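The Ferry Bell at Lurkstead

My grandmother wound the ferry bell at Lurkstead for most of her life, and on the morning she handed me the key I was so excited I put my jumper on inside out and ran the whole length of the quay like that!

You have to understand how big a thing it was. Lurkstead has one street, one pump and one bell, and the bell tells the ferry from Tralcombe where the landing is when the fog comes down. It has a clockwork arm that must be wound twice a day. The arm is older than the street. It says Hubáček on the brass plate, in curly letters full of verdigris, and under that 1319, which we always took for the year when we were little. My grandmother said it was the number of the bell, and that somewhere there must be 1318 others, all ringing in other people's fogs. I used to lie in bed and try to hear them.

"Sixteen turns," she said. "At seventeen it sulks."

She sat on the bollard with her flask and watched me do it. The key was as long as my forearm and it bit back on every turn, a good solid clunk that came up through the soles of my boots. I counted aloud. I have never in my life counted anything so carefully. When I let go, the arm drew itself back like somebody about to tell a story, and then the whole harbour rang and the gulls went up off the fish shed roof all at once, and I laughed so hard I had to hold on to the rail.

She poured me the last of the tea. She said I could do the evenings as well, if I liked, and I said I'd like.

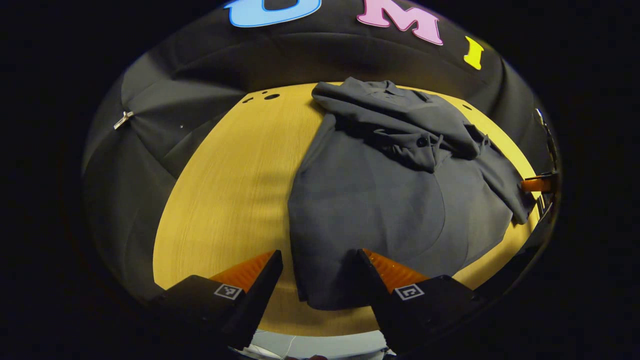 The Seventeenth Turn

It was September when I did it. Of course I did it, I was twelve. There was a thick yellow fog and the ferry was late, and I stood there with the key in the lock after sixteen and thought about the other bells, and how if ours only rang a bit louder one of them might answer.

So I gave it one more.

The arm didn't draw back. It leaned, very slightly, to the left. Then came a sort of sigh from inside the case, and nothing. No bell. Out on the water I could hear the ferry's engine going slow, then slower, feeling along for us, and passengers talking in the low voices people use when they can't see their feet.

I shouted. It was all I could think of. I shouted "Lurkstead! Lurkstead!" until my throat was raw, and then I got the coal shovel from the shed and beat the bell with that, which made a horrible flat noise like a dropped tray. But the engine turned towards it! I could hear it turn. I hit the bell harder. My grandmother came down the street in her slippers with a saucepan and a ladle, and behind her the baker with two baking tins, and the woman from the pump cottage who had brought, for some reason, an accordion.

I wish you could have heard it. We made the most dreadful row that coast has ever known, and we kept it up until the bow came out of the fog, grey and dripping, nearly close enough to touch. The ferryman threw me the rope. He said he'd had no idea there was a dance on.

There was one after that, naturally. The woman had her accordion out already. The passengers were meant to be going on to Bostora by the late bus, but the bus was fogged in too, so they came up to the bakery and ate everything in it, and somebody's uncle sang eleven verses of a song with no chorus.

I waited to be told off. My grandmother only unlocked the case and showed me the works by lantern, all the little wheels, and the one that had slipped. She let me push it back with my thumb.

"I did seventeen the first week I had it," she said. "I wanted to hear the others."

"Did you?"

She screwed up her eyes, as she did when she was threading a needle.

"Go and dance," she said. "Your tea's getting cold."

I keep the key on a nail by the back door now. It's been a long while since she died, and the ferry has all sorts of instruments, and the ferryman's daughter says she could land at Lurkstead with a sack over her head. I still do my sixteen turns, mornings and evenings. On foggy nights I stay on afterwards with my collar up, after ours has stopped, and I listen hard in the direction of the sea.

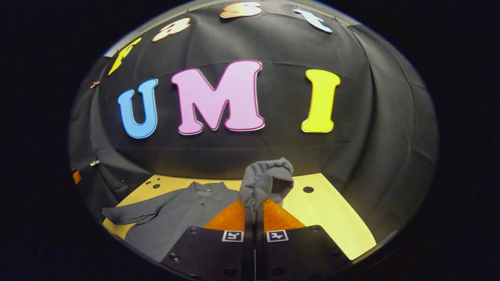 Tralcombe, 2023-07-01

Dear Keeper,

I hope this is the right way to address you. I moved here in the spring and have taken on the old bell above the chapel steps, the one that hadn't been rung since before the war. I've had it in pieces on my kitchen floor for weeks and I have enjoyed every single minute. Last night it went! The plate says Hubáček and the number is 1318.

I gave it seventeen turns, as I didn't know any better, and it has stuck. Could you possibly come over on the ferry and show me what to do? There'll be cake.

I rang it once before it stopped, at dusk, when the mist was coming in. I wondered if you might have heard.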